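Irnville Allotments and Guest House Association
Minutes of the general meeting, Wednesday, October 3, 2018
3 min read

The meeting opened in the back hall at Irnville. The chair noted that enough members were present to vote. The April minutes were agreed with one change: the path to be resurfaced is the one beside the Ukville road, not the one by the pond.

1. Water
The meter at the lower gate has been read and the bill paid. It came to £395, up on last year after the dry summer. Members asked whether plot rents would rise. The chair said not before the new year, and the matter will come back to the next meeting. Hoses must not be left running into water butts overnight.

2. Accounts
The balance stands at £3235. Of this, £76 is held for the seed order and cannot be spent on anything else. The accounts were accepted.

3. Guest house
Bookings were good through August and poor in September. Two walking groups from Ukville have asked for the same week next spring. It was agreed to take the larger group and offer the other the week after.

The bedding was discussed at some length. Several sheets are past their best and members did not agree on whether to buy new or carry on. Bilgin has quoted for a full set of single and double sheets. A second quote will be asked for before anything is ordered. Blue covers will be kept as they are.
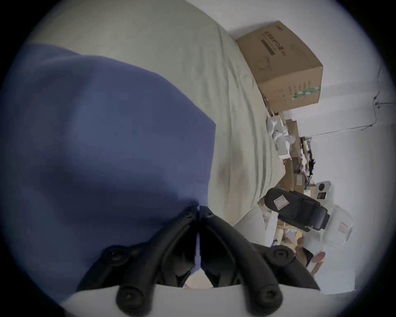 Item 3: cream-grey sheet with a faint brownish mark, and blue fabric beside it.

Laundry will stay with Ivum until the end of the contract. Bags are to be left inside the porch by nine, as the van has twice gone away without them.

4. Hedges
The hedge along the east side is to be cut back before the end of the month. A member asked that the holly be left for the birds. Agreed. Cuttings go on the heap behind the shed and must not be burned.

5. Any other business
The shed key is missing again. Whoever has it should put it back on the hook. The noticeboard needs a new pane. The request for a second beehive was put off until the next meeting.

The meeting closed at ten to nine.

Comments (3)

Plot holder, top field: Can we have the date of the hedge cutting please, I need to move my cold frame first.

Reader: Second quote for sheets is a good idea. We paid too much for the towels.

Lower gate: Key is back on the hook.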